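2021-04-17

Up at six again, which is becoming a habit I didn't ask for. The blackbird on the aerial starts up before it's properly light and then I'm lying there thinking about beans, so I might as well get up and think about beans with a cup of tea.

Frost overnight, not a bad one, but the water butt had a skin on it and I went out in my dressing gown to check on everything under the fleece. The broad beans are fine (they're always fine, you could park a car on them). The sweet peas looked a bit sorry for themselves but had perked up by ten. I lost 2 courgettes in the cold frame and it's entirely my own fault for sowing them so early. I do this every year! I read the packet, it says wait, and I think well, it's been lovely and mild, and off I go.

Walked up to the allotment after breakfast the long way, past the Wistville shops, to get string. They've put the string up to a silly price so I bought the garden wire instead and then regretted it the whole way up the hill. Mrs Mondal was on her plot already and gave me 9 little tomato plants in yoghurt pots, a yellow sort her sister sends the seed for. I've got nowhere to put them. I said yes please before she'd finished the sentence.
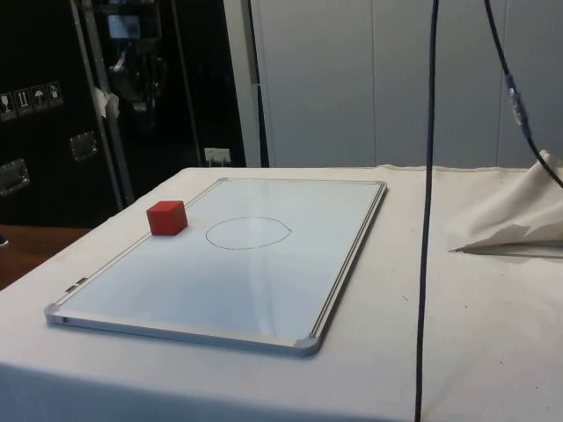
Deirdre Egan

Spent the rest of the morning on the far bed, the one that was all couch grass when I took it over. It's coming on. I got 14 buckets of roots out of it and my back knows about every one of them — I've had the hot water bottle on since tea. The soil underneath is gorgeous though, dark and crumbly and full of worms, and I had a robin sitting on the fork handle every time I put it down. Potatoes are going in there, the ones that have been chitting on the spare room windowsill since before Mum's birthday.

Rhubarb is ready. I pulled enough for a crumble and a bit over, and left some on the step next door. Crumble was a touch sharp, more sugar next time, but I still had seconds with the end of the custard.

Must remember to ring about the shed roof, and look out the netting before the pigeons find the cabbages. If I get the strawberries weeded this week we might have some by June. Forecast says cold again tonight, so the tomatoes are on the kitchen table and I'm eating my toast standing up.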